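Clevari 2 review: a two-arm planner I have grown fond of
Reviewed by Remo Hauser

I've been living with Clevari since February, which is longer than I usually spend with a piece of planning software before I either marry it or throw it out of the lab, and I think I'm finally ready to say something fair about it. It is the motion planner and task editor that Clanham sells for two-arm setups, with a perception module you can buy along with it (I did, and we'll get to that). My test job has been white plastic frames with tubular posts, a fabric panel in the base and some very pale molded fittings, all of it sitting on black cloth on the floor.
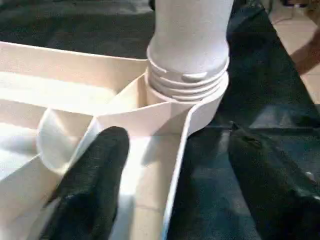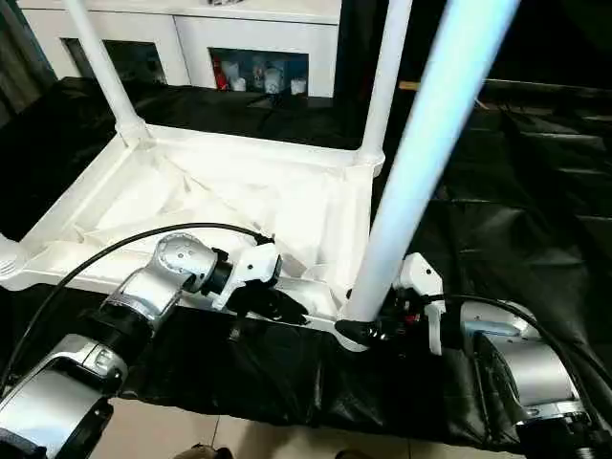

The threaded tube up close from the arm's camera, and both arms at the frame.

Let me start with the part I love, the task editor. You lay out your steps on a timeline with one lane per arm, and you can tie two steps together so that one arm holds a rail while the other works on a tube, and then the planner treats the pair as one problem. My old setup planned each arm separately and made one wait politely for the other, and I had written so many little pauses into it that the whole thing looked like two people trying to get through a door. With Clevari I rebuilt that job on a Saturday, with coffee breaks, and the new version came to 80 steps. I kept looking for the catch!

The planner is quick enough that I stopped thinking about it. I ran 522 paired reaches over my first long stretch with it and it refused 20 of them, and nearly every refusal came with a message I could use: it named the link, named the obstacle and showed me a ghost of the arm at the spot where it gave up. Anyone who has stared at "no solution found" for an afternoon will know why that made me so happy. The few that didn't explain themselves all involved long tubes held at a slant. Once a gripper has hold of something long, you have to tell Clevari how long it is, and it will happily believe whatever you type in. I typed in the wrong length twice, and the second time I only noticed when I replayed the plan in the viewer. I'd love to see it check that number against the camera.

Now, perception. It works from the head camera for the broad pose and then hands over to the wrist camera for the last stretch, and you can set the distance where the handover happens. Against dark cloth, the outside edges of a white part come through beautifully. Inside the part is another story. White walls next to white walls, all a bit glossy, with bright floors and soft shadows, are hard on any edge finder, and the default settings kept merging two neighboring channels into one wide one. Luzius Schnyder at the next bench suggested capping the exposure and turning on the ridge detector (it's under Advanced, then Surface, and why it lives there I couldn't tell you). The ridge detector is the best thing in the module. It locks onto screw threads very nicely, and once it has the threads it has the axis of the tube, and from there the rest of the fitting can be worked out from the model.

You should also mask your own fingers. A black finger in front of a white part is a big strong shape, and the first version of my setup was quite convinced it was part of the workpiece. There is a wizard for making the mask and it takes a couple of minutes per gripper. Do it on day one, please, and do it again if you change the fingertips.

Fabric is where I would lower your hopes. Clevari has a "soft region" marker that tells the planner to keep a certain height above an area, and that's all it does. It has no idea how a loose panel sags or folds. I draw the region bigger than it needs to be and move on with my life.

A few smaller grumbles. Force logging stops at 2000 samples unless you change a line in the config file, and the manual mentions it only in an appendix. Undo works in the timeline but not in the scene tree. Exporting to Plunstead format dropped my tool offsets, though Buthelezi format kept them, so I use that one and have stopped asking questions.

Support has been kind and fairly prompt, and the replies come from people who have clearly used the program. If you have one arm, I'd say it's more than you need. For two arms sharing one awkward object, I'd buy it again, perception module included, and I've already renewed. Four stars out of five, with the fifth waiting for a scene tree I can undo.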